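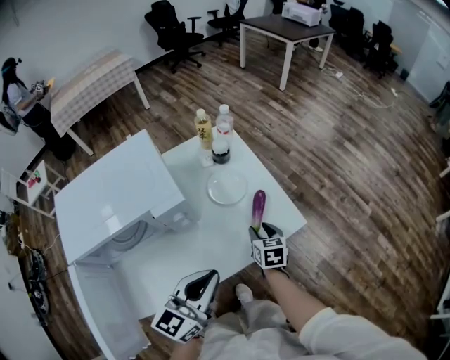

16 March 2023
By Afroza Debnath

Work in this period went mainly into the handling rules for hand-held grippers, which now stand as draft 2 and are in daily use at the Warnwood site. The rules cover how an operator picks up, moves and sets down an object, what may be on the table, and what has to be checked before a session counts. Marker cubes get the longest section. Each gripper carries one, and the operator keeps the patterned faces clear of sleeves and fingers. A light grip on a toy, such as the purple eggplant held just above the tabletop between black rubber fingers, is the kind of pick the rules were first written for. Bottles and clear plates came in later and needed their own wording.

Sessions completed under the draft: 1237. Of these, 123 were set aside at review. The most common fault was a marker cube hidden for too long during a reach across the body. The second was an object set down outside the agreed area. We changed the text on both points and retrained the operators at Warnwood and at Brikum.

Rules now settled

Operators stand at the near edge of the table and do not lean on it. Both grippers stay in hand for the whole session, including when only one is needed. Glass and clear plastic items are wiped before use. Bottles stay capped. Cables are to be run along the walls and taped where anyone has to step over them. This last rule is the one we follow least well, and the floor check has been moved to the start of each shift so that it gets done before people are busy.

Rules still open

We have not agreed how to treat toys with doors or lids. Tistham wants the starting position fixed for every session. Lloyd, which will run the outside review, would prefer it varied and written down. I lean toward the Lloyd position, but it adds time to each setup and I would like a decision from you before we train anyone on it.

We also need a rule on the distance between work areas when two operators share a room. The present wording says "enough space to turn with arms out" — good enough for safety, too loose for an audit.

Review comments

Lloyd returned 41 comments on the first draft. Most were about wording. The ones on operator rest breaks were fair and we accepted them all. Breaks are now logged with the session record.

Budget and next steps

Spending is within the amount approved. The remaining training money will be used at Brikum, where turnover has been higher. Draft 3 goes to Lloyd by the end of March, with the section on doors and lids left blank if we have no decision by then.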